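Lusirix bench comparison

The Lusirix bench comparison is a method of testing robot grippers, wrist cameras and arm controllers against one another by having them take part in the repair of an ordinary desktop computer. It is named after the workshop where it was first written down, and it is used by small labs that cannot afford to be impressed by brochures. The current text of the method carries the date 2022-11-13.

Background

Grippers are usually sold on two numbers, how hard they squeeze and how far they open. Neither says much about whether a gripper can find a memory slot at the bottom of a steel box with a cable lying across it. The first draft of the method, by Ákos Fekete, opened with the remark that every gripper he had bought was excellent at picking up the foam cube it came with. The remark was taken out of later drafts and is the only part of the text most users can quote.

Fekete's early runs used a bare motherboard screwed to a plank. Scores were high, and the grippers that earned them did badly as soon as the board was put back in a case, where there are walls. The plank was dropped in June of the same year, and all trials since have used a complete machine.

Setup

The method calls for a slotted aluminum table, one arm, a wrist camera and a computer tower with the side panel off. A printed fixture may be placed within reach of the arm. Raised shapes on such a fixture give the fingers something to approach and touch that does not cost anything when it breaks. Cables inside the case are left as found. An early user who tidied them with zip ties got very good results and was asked to do it again without the zip ties.

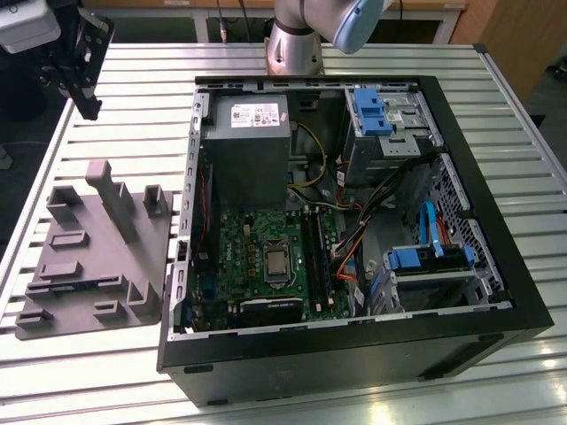
Why use a desktop computer instead of a standard set of test blocks?
Because a computer has tight gaps, soft cables, thin sheet metal and small latches all in one box, and a gripper that copes with test blocks may still fail at every one of those. Old towers are also cheap to replace.

The arm is kept the same through a whole comparison. Only the gripper, the camera or the controller may change, and only one of them at a time. This rule is broken more often than any other, generally by people who are sure the new camera made no difference.

Procedure

A full comparison has 2 rounds. In the first, the tower lies flat with its insides facing up, and the gripper is sent to a list of points in the case: the top of a memory slot, a drive latch, the edge of an expansion card. Each approach is scored for position and for contact with anything it was not supposed to contact. In the second, the work moves to upright targets. Here the fingers come in from the side, and the wrist camera has to cope with its own gripper filling a good part of the view.

Each gripper makes 50 approaches per round. An operator may stop an approach by hand, but a stopped approach counts as a failure, including when the operator was only nervous. Between grippers the camera is calibrated again. The text allows 6 minutes for this, a figure that has been described by users as hopeful.

Scores are reported separately for each round. Adding them together is discouraged, as it lets a gripper that is good at one thing hide behind it.

Grippers compared

The Gundar is a two-finger parallel gripper with wide, flat tips. It did well in the flat round wherever there was room for it, and there usually was not. Its fingers held position without drift, and it pressed on neighboring parts with the same steady confidence.

The Holzer has narrower fingers that taper toward the tip. It reached more of the points on the list and touched fewer things on the way in, but its tips flexed when pushed sideways. The maker's manual calls this compliance. Fekete's notes use a shorter word.

Upright targets proved the harder test for both. A flat plate standing on its edge gives a camera very little to judge depth by, and glare from bare aluminum behind it makes matters worse. Approaches tended to end a little short of the surface or a little past it.

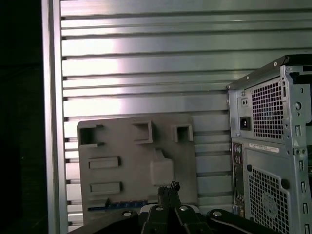 The errors were traced in large part to the controller, which treated the last stretch of each move the same as the first. The Asero controller, tried next, slows down near the target and checks the camera again before closing in. With it the Holzer overtook the Gundar in the upright round, while the flat round stayed much as it was. Owners of the Gundar have pointed out that this amounts to a victory for the controller. The text of the method agrees with them and ranks the Holzer first anyway.

Criticism

The usual complaint is that no two towers are alike, so results from one lab cannot be set beside those from another. Supporters answer that no two repair jobs are alike either, an answer that has pleased mainly supporters. A proposal to name a single approved model of tower was dropped when it was noticed that everyone proposing it had a different model in mind.

A second complaint concerns scoring. Touching a loose cable costs as much as touching the processor, although the two mistakes do not cost the same to put right. A weighted score has been drafted and remains a draft.

See also

End effector
Wrist camera calibration
Parallel gripper
Cable management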